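Montaje y mantenimiento de equipos. Apuntes de la sesión 12
Cableado interno: datos y alimentación SATA

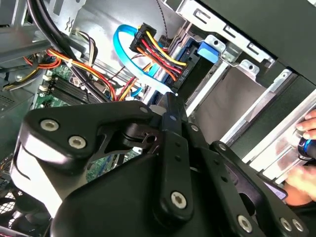
Samira Srour objetó en clase que dedicar una sesión entera a un cable que solo entra de una manera es perder el tiempo, y que en su taller lo aprendió en dos minutos. Se lo concedo a medias. Enchufarlo se aprende en dos minutos; averiguar por qué un disco aparece y desaparece del sistema lleva bastante más, y muchas veces el culpable es el cable que se dio por bueno.

1. Dos cables, dos funciones
El cable plano de datos (los hay azules, rojos, negros; el color no significa nada, diga lo que diga el vendedor) une la unidad con la placa base. La alimentación llega aparte, desde la fuente, por un conector más ancho. En el mazo clásico los colores sí importan:
amarillo: 12 V
rojo: 5 V
naranja: 3,3 V
negro: masa
Hay fuentes que prescinden del naranja y la mayoría de los discos ni se enteran. También hay fuentes con todos los hilos negros. En ese caso, polímetro y esquema del fabricante. Fiarse de la memoria sale caro.

2. El conector
Tiene forma de L y por eso se dice que es imposible ponerlo al revés. Yo he visto más de una lengüeta de plástico partida, así que imposible no será. Se sujeta por el cuerpo del conector, se presenta recto y se empuja sin balanceo. Para sacarlo, si lleva pestaña metálica, se aprieta antes de tirar. Nunca se tira del cable.

3. Curvas
El cable de datos admite una curva amplia. Lo que no conviene es el pliegue en ángulo vivo ni dejarlo aplastado bajo la tapa lateral. Los manuales de Kozan recomiendan además separarlo siempre de los hilos de alimentación. En el aula no hemos conseguido provocar un solo error por ese motivo, de modo que lo dejo como costumbre de orden y poco más.

4. Cables «de alto rendimiento»
El catálogo de Skernau anuncia uno con contactos dorados para SATA de 600 MB/s. Esa cifra es el tope de la tercera revisión de la norma, y un cable corriente en buen estado ya la cumple. Un disco mecánico queda muy por debajo. Quien quiera pagar el dorado, que traiga mediciones.

5. Para entregar (hasta el 15/12/2024)
Una página sobre un fallo intermitente de disco: qué comprobasteis, en qué orden y qué cambió al sustituir el cable. Cambiad una sola cosa cada vez. Los trabajos de septiembre que decían «se cambió todo y ya funciona» no se aceptaron y tampoco se aceptarán ahora.

Recordatorio: equipo apagado, fuente desenchufada de la pared y una mano en el chasis antes de tocar nada.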